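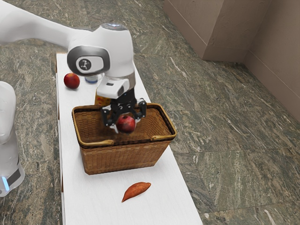 ## Basket task, simulated set – notebook, December

Morning. Started the generator again with the new table layout. The task is the same as before: pick the fruit, put it in the wicker basket, open the fingers, go back up. The other objects stay on the table only as distractors. In this layout they are the yellow can, the bottle with the blue cap, the sweet potato and a second apple.

The instruction text is still "put the apple in the basket". With two apples on the table this is not precise. The planner takes the one which is easier to reach, and the text does not say which one. For Zinden I think it is acceptable, but Yip will be trained on the same episodes and there the text must match one object only. I made a note in the config and will write a second template with "left" and "right".

Settings for this run:

- target 1,000 episodes, saved in blocks
- marble floor and beige wall fixed, table position fixed
- objects placed again at random for every episode
- basket may turn up to 15 degrees
- second robot stays in the room, parked, it gets no commands

11:20. First block is finished. 37 episodes were rejected by the checker. I opened them one after the other, and most have the same problem: the apple touches the rim of the basket on the way down and rolls out to the table. The release height is measured from the floor of the basket, and the handle strips were not included in the collision shape. So the planner believes that the rim is lower than it is.

I changed two things:

1. The collision shape now includes the rim band and both handle strips.
2. Before going down, the gripper must stop over the middle of the basket for 8 simulation steps.

The second change makes each episode a little longer. I don't like it very much, because the model may learn to wait there also when it is not needed. Let us compare with and without the stop before we decide.

14:00. Restarted from zero and moved the old block to the Gonduvdale folder. Please do not mix it with the new one, the collision shape is different.

Still open:

- sweet potato as target: the grasp pose is wrong when it lies diagonally, the fingers close along the long side
- the wrist hides the bottle in many views from this camera. Ask the Zistetti side if they want a second view or if they prefer to filter
- shadows of the basket look soft enough now, leave them

Next block runs overnight. I will look at the reject list first, then the second template.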